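Sullstead Film Festival: is the short film jury separate this year?
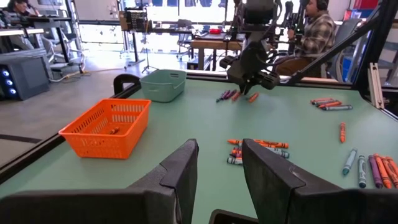
gatefold_84: Does the short film jury at Sullstead also vote on the main prize?

mklarsen: The short film jury only votes on the shorts. The main prize goes to the features jury, and the two groups don't share members this year.

gatefold_84: Thanks. The program PDF lists them all on one page and I couldn't tell.

reelchange: That's the change from last time. Larasati Kusuma sat on both in the previous edition and people complained she had to skip screenings. Now she's features only.

tomasz_v: I don't remember anyone complaining. She saw everything in competition. What she missed was the out-of-competition Wragg documentary, and jurors don't have to see those.

reelchange: There was a whole thread about it on the old board. Maybe it was a small group, but they were loud.

mklarsen: Either way, the rules page says 7 jurors for features and 3 for shorts. With three people you only need two to agree, so I expect odd picks again.

tomasz_v: I'd rather have odd picks than a bigger jury settling on everyone's second choice. "Grolton" won the features that way and I haven't met anyone who has watched it twice.

pinehurst_b: I've watched it twice. The second half is better than people say.

gatefold_84: Do we know when the winners are posted? I'm in a different time zone and don't want to stay up for the stream.

mklarsen: Closing night, after the last screening. The site usually gets updated the next morning. The shorts are announced first.

reelchange: The stream cut out before the features prize last time, so I'd wait for the site anyway.

pinehurst_b: It worked fine for me. I was on the Starkberg mirror, if that matters.

gatefold_84: OK, I'll check in the morning. I'm mostly following the shorts.

Recent threads
Starkberg retrospective in July: ticket prices
Subtitles missing on the Wragg documentary
Best seats in the Sullstead main hall
"Grolton" ending explained (spoilers)
Festival passes: trade or sell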